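Visau marble

Visau marble is a pale natural stone quarried in the hills above the town of Visau. It is sold mainly as slabs for tabletops, counters, and window sills. Smaller offcuts are used for tiles and cutting boards.

The stone formed when limestone was changed by heat and pressure deep underground. It is made mostly of calcite, which makes it fairly soft and easy to cut. Lemon juice, vinegar, and some bathroom cleaners will etch the polish and leave dull marks.

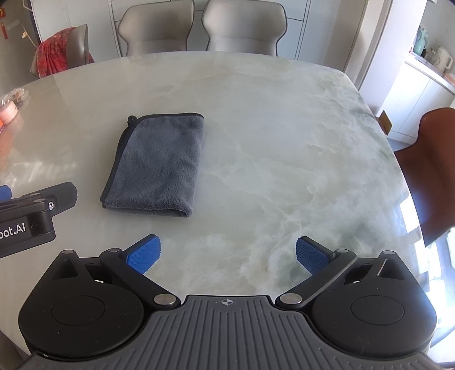
Quarrying at Visau began on the Kikitz slope, where 11 pits were opened. Only 3 remain in use, the deepest of them reaching 177 feet. Blocks are taken by road to the Harms sawmill, cut into slabs, and polished. Dining tables account for most of the orders, and a large marble top like the one shown is usually set on a separate base after delivery. Slabs for this purpose are checked for cracks in May, before the main shipping season.

Care

Polished marble is wiped with a soft cloth and plain water or a mild soap. Spills of wine, coffee, or oil should be blotted at once. Sealing slows staining but does not prevent etching.
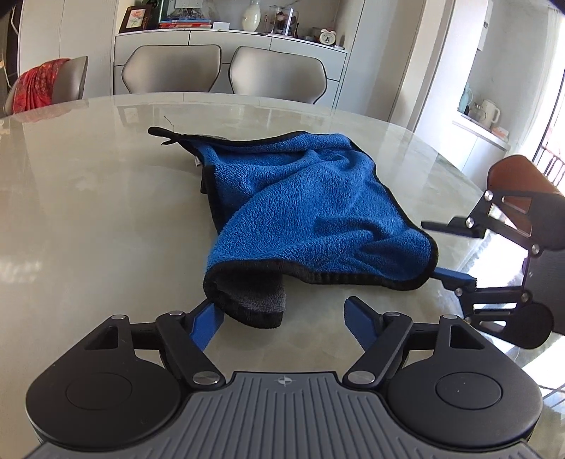
A blue microfiber towel on a round marble-look tabletop.

Substitutes

Printed laminate, porcelain, and cast resin are all sold with a marble pattern. The Gustach works makes 600 such tops a year. Most resist acids better than the natural stone but cannot be repolished in the same way.

Page last edited 09/12/2023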